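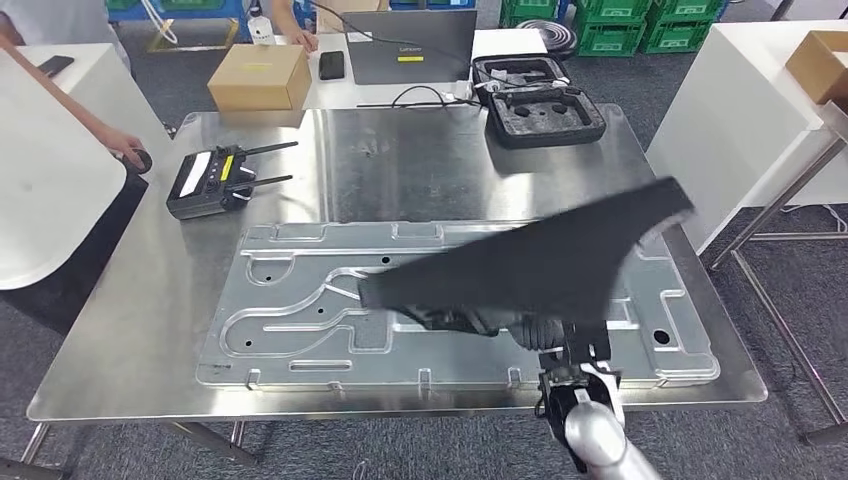
Who signs the sheet, the one driving the arm or the one watching?
The watcher signs. Driver only initials the bit on the stop test, and both go on the same sheet.

Teaching station, pre-session check
Site: Kolelberg, ground floor
Checked 2nd October, before the first teaching run
Applies to: hand guiding and remote control. Not for playback, playback has its own sheet (Gundovska has the master copy)

BEFORE POWER
1. Stop button pressed and released by hand, both stations — OK
2. Mains lead, plug, strip — OK. Strip still has no label.
3. Arm base bolts, finger check then spanner — OK
4. Floor clear of bags, hoses, offcuts inside the reach — OK after moving. Was not OK at first look.
5. Table feet locked or blocked — PARTLY. One table creeps if you lean on it. Don't lean on it. Blocks requested from stores again.
6. Sheet metal parts, edges felt with gloves on — OK, one burr filed off

Comment on 6: gloves for the feel check, off again before taking hold of the arm. Fingertips of the thin ones caught in the joint gap in the spring and we wrote it down then, writing it again now.

POWER ON, NO TEACHING YET
7. Speed limit set to teaching value — OK
8. Gripper opens and closes from the remote, empty — OK
9. Arm holds still when remote is let go — OK, small sag at the wrist, same as last time
10. Remote battery above the line — OK but swap at lunch
11. Link loss test. Switch remote off mid move, arm must stop — OK, 3 tries, stopped each time

Comment on 11: do it with the arm moving AWAY from the table. Someone did it moving down. Nothing broken but no need.

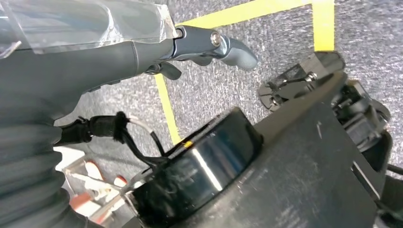
Cables next. Item 12 used to be one tick for the whole arm and that was daft, you can tick it from the doorway. Now it's wrist, elbow, base, each looked at with a torch while the arm is parked. Result for today is PASS WITH COMMENT. The sleeve on the connector by the bellows is frayed and fuzzy, needs a new one before the December service, don't wait for it to get to the wire. The thin white wire loops out there as well so watch it when guiding by hand, easy to hook with a thumb. Same for the black bundle. Connector to be pushed home with the power OFF please.

12a. Wrist — pass with comment, see above
12b. Elbow — pass
12c. Base — pass
13. Film on the forearm: no loose ends near the joint — check again after lunch, it creeps

DURING TEACHING
14. One person moves the arm, one has the stop. No swaping mid run. Say it out loud when you swap between runs.
15. Part placed by hand only when driver says "parked". Hand out, say "clear", then move.
16. With cloth or anything floppy: slow, it drags and snags on raised bits of the panel. If it snags let go with the gripper, don't pull.
17. Kinesthetic runs (hand on arm): hold above the wrist, never between the fingers. No sleeves hanging down, no lanyards.
18. Break after 15 minutes driving. The last slip in the log came late in a long stint.

Comment on 18: Gidey sheet says longer, we go with the shorter one here.

AFTER
19. Arm parked, gripper empty, remote off, THEN mains
20. Bad runs marked bad on the day. A near miss is a bad run even if the part ended up in the right place.
21. Tape on floor stuck down at the corners — one lifting, pressed back. New roll wanted.

OPEN ITEMS
Sleeve at wrist connector — order placed with Alel, no date yet
Table blocks — stores
Label for strip — anybody with a label printer
Second copy of this sheet for the other station, the old one still says 13 items, bin it

Cleared for teaching today, 2 people minimum. Recheck 9 and 12a if the arm gets bumpd.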